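**Coffee corner at the Viltstead reading room**

The coffee corner is back for the season, open from 3 each afternoon until the reading room closes. Coffee is still by donation. Last season the box brought in $383, and $300 of that has gone toward new shelving for the local history section.

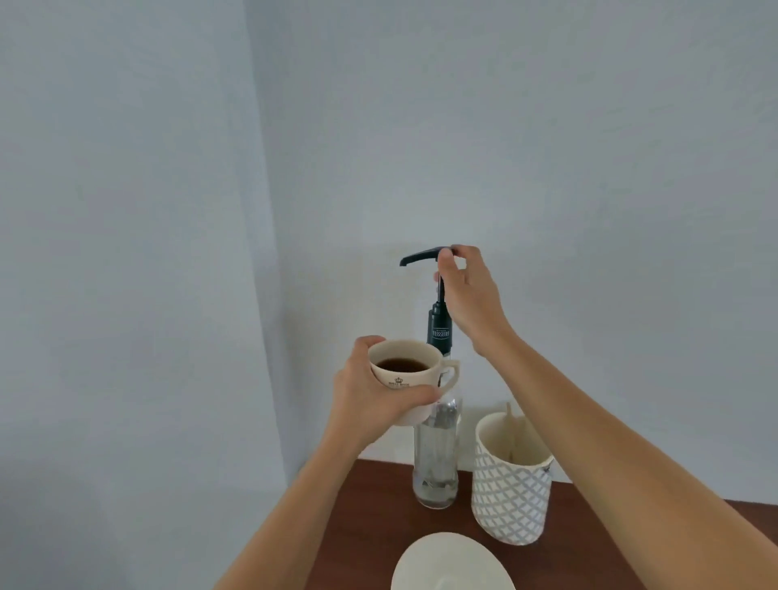
Callum Strachan is sorting the Skengate papers in the back room and would like help with the letters. There are 70 folders left to list. You don't need any experience, only clear handwriting and a free hour — he will show you how the numbering works. Please leave drinks outside the back room while the papers are out.

The large-print books have moved to the shelves by the side door. Returns still go in the slot on Drelell Street. If you borrowed one of the Sandhu atlases over the winter, please check the due date, as two other readers are waiting for them.

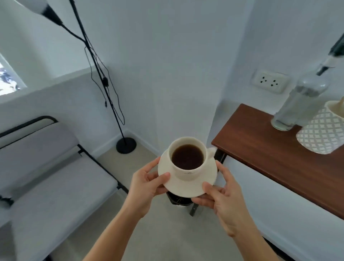

*A full cup of black coffee.*

The book sale is in May. Donated books can be left at the desk from now on, but we can't take encyclopedias or magazines this year.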